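Household Notes: Clearing Off the Table

The Pillden branch of our lending shelf has had the same question at the desk all February: how do you keep a table clear in a small home when the table is also the desk, the mail station and the place where the groceries land? We ran a short piece on closets last fall and said we would get to tables. It took longer than planned.

Start with what belongs there. Most people who wrote in named the same culprits, which were mail, chargers, school papers and things waiting to go somewhere else. The last group is the hard one. A library book due back next week has no home in the house, so it sits on the table. The same goes for a return parcel, a borrowed dish or a jacket that needs a button.

Give those things one container and a limit. A basket works well because it can be lifted off in one move when it is time to eat. Pick one with sides high enough to hold things upright and low enough that you can still see what is inside. If it is full, something has to leave before anything else goes in.

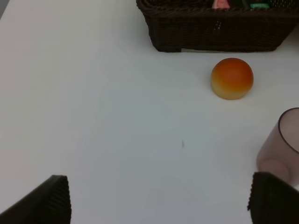
A dark wicker basket on a white table.

Size matters more than looks. Readers in Trurkincombe, where many of the older row houses have kitchens with one short wall, told us that a basket 16 inches long was as big as they could use before it got in the way of plates. A longer one tends to become a second junk drawer. Measure the table with the chairs pushed in and the places set, then see what room is left.

Mail is best handled standing up. Open it near the recycling bin, drop the envelopes and flyers, and bring only what needs an answer to the table. Bills can go in a folder. Two readers said they keep the folder on top of the refrigerator, and both said they sometimes forget it is there, so a hook by the door may be a better spot.

School papers are a different problem. They arrive daily and half of them need a signature. One household signs everything at breakfast and puts it straight back in the bag. Another uses a clipboard on the wall. We have no strong view on this except that artwork should not be stored flat on the table under everything else, where it picks up jam.

Chargers should leave the table for good. A shelf near an outlet will do. If you work at the table during the day, use a short power strip and put it away with the laptop when you finish.

On cleaning: a light-colored top shows crumbs and rings sooner than a dark one, and some people like that for the same reason others dislike it. For daily care, a damp cloth and a drop of dish soap is enough on most sealed or painted surfaces. Dry it after. Skip scouring pads, which dull the finish a little each time until one area looks different from the rest. Bare wood needs less water and its own care, and we will cover oiling in a later issue.

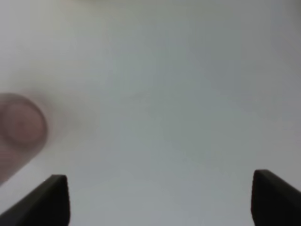
Pale surfaces show marks sooner than dark ones.

For dried-on spots, lay a warm wet cloth over the place for a few minutes before wiping. Ink is harder. Rubbing alcohol on a cotton pad lifts some pens, but it can also lift paint, so try it on the underside first. Felt pads under vases and lamps are cheap and save a lot of trouble. Replace them when they flatten.

A few people asked about timing. The evening seems to work best. Clear the table after supper, empty anything in the basket that can go back to its room, and leave the top bare overnight. It takes a few minutes once the first big sort is done. The first sort may take a whole afternoon — plan for that and have boxes ready.

If you are replacing a table this year, the Valari guide to small-space furniture is on the lending shelf at Pillden, along with the Bergmann booklet on repairing loose legs. The guide has 600 entries and a poor index, so allow some time with it. Both can be kept for 2 weeks and renewed once if no one is waiting.

Next month: drawers, and what to do with keys that fit nothing. Send your own methods to the desk or leave a note in the box by the door.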